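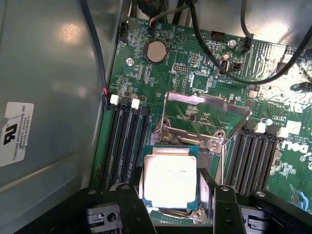
Handdale Robotics Practicum, Unit 9: Seating a CPU
Notes by Lenka Tichý

Last year's teams reported 46 clean insertions in a row. I don't believe that number, and you shouldn't repeat it. Most of those runs started with the chip already lined up over the socket, which is the hard part.

For this unit a run counts only if the arm picks the processor up itself. Log every attempt — the ugly ones too. A wrist view tells you where the fingers are. It says very little about force, and a bent pin looks fine from above.

The Pešek paper (May reading) claims vision alone is enough. Read page 13 and see what they left out.

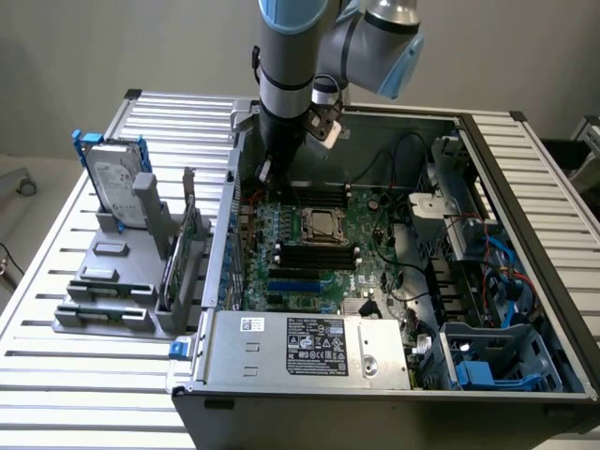
Fig. 2. Arm over the open tower, parts tray at left.

Logs are due July 14, 2026. No log, no demo slot.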